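I fold laundry every Saturday, and every Saturday I wonder why a machine still isn't doing it for me. We've been promised the laundry robot for ages! My dishwasher cleans up after a dinner for 5 and never complains, so what's so hard about a shirt?
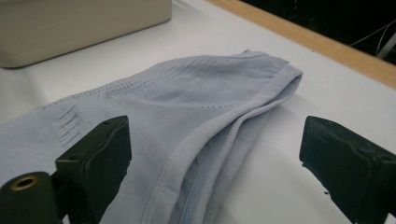

My answer, after way too much reading, is that cloth is just mean. A plate is the same plate every time you pick it up, but a shirt has 1000 ways to lie on a table. Take a pale blue knit with the hem doubled over and a crease wherever it likes – even I have to stop and work out which bit to grab. A gripper with two flat fingers has to get that right with no thumb (and no mother yelling from the kitchen).

I'd pay $300 for something that did only T-shirts, badly. Twenty minutes of my weekend back, sold! But I don't think we're there yet, and the folks in the comments who say next year have been saying it since I lived in Oltiscombe.
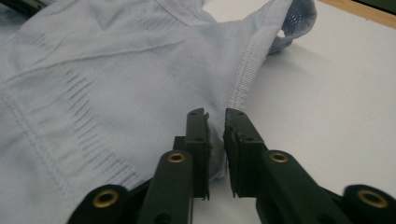 Two fingers, one ribbed hem.

Socks, now – I'd let a robot try my socks tomorrow. If it loses one, well, so do I.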